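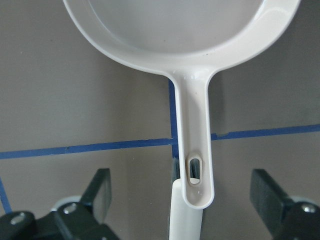

What is the best way to hang a toy frying pan in a play kitchen so that a small child can take it down and put it back alone?

A short peg at the height of the child's chest, thick enough to hold the pan but clearly smaller than the hole in the handle. If the hole is long and narrow, choose a flat hook in place of a round peg.

Kamine37 wrote:
I put this question and answer at the top because I asked it in the old thread and the reply from Srithong helped me. But now I have a second problem. Our play corner has a grey wall and I marked the places with blue painter's tape before I fix anything. The pan is white plastic, with a long handle and an oval hole near the end. My daughter is three. She can lift the pan from the hook, but to put it back she must find the hole with the hook, and she gets angry and throws it in the basket. Should I give up the hooks and use a shelf?

Srithong wrote:
Don't give up yet. With my son it took most of September. First he only leaned the pan on the wall under the hook, later he could do it. Is your hook turned up very much at the end? The ones with a big curve are difficult even for me.

elum_wood wrote:
I disagree with hooks for this age. A shelf is better, or a box with the handle standing up. Three years is small. In our playgroup in Steltthorpe we had hooks on the whole wall and every evening the pans were on the floor anyway. We changed to one low shelf and the tidying is now much shorter.

Kamine37 wrote:
Thank you both. The hook is turned up, yes, I can try a straight one. elum_wood, I have no space for a shelf there, the door opens on that side.

Srithong wrote:
elum_wood, a playgroup is a different case. There you have many children and they all tidy in a hurry. At home is one child and four or five things to hang.

elum_wood wrote:
Maybe. But I still think a child should not need to fight with a hole when she only wants to cook soup.

oldspoon1999 wrote:
About the tape: how long has it been on the wall? I left mine from spring to autumn and a little paint came off with it. If the places are decided, make small pencil marks and take the tape away. Pull it slowly and low along the wall, not straight towards you.

Kamine37 wrote:
Only two weeks. I will do the pencil marks tonight, thank you for the warning. I was using the crossing of two strips as the middle point for the pan, it is easier to see than pencil.

oldspoon1999 wrote:
That is fine for measuring. I would only not leave it until winter.

elum_wood wrote:
One more idea if you must hang: tie a big loop of soft cord through the hole – short, so it can't go over the head – and hang the loop. The child doesn't need to aim so well.

Srithong wrote:
I don't like cord on toys for this age, also when it is short. A wider cup hook without the screw end showing is enough. Or a magnet, but then you must glue metal on the pan and it looks ugly.

Kamine37 wrote:
No cord for us, she puts everything in her mouth. I bought two straight pegs after work and put one 41 cm from the floor, just to test. It is too low, the handle of the bigger pan would touch the floor if I had one. I will move it higher and write again how it goes.

elum_wood wrote:
Put the second peg beside the first and not above. With mine the upper things always fell on the lower things.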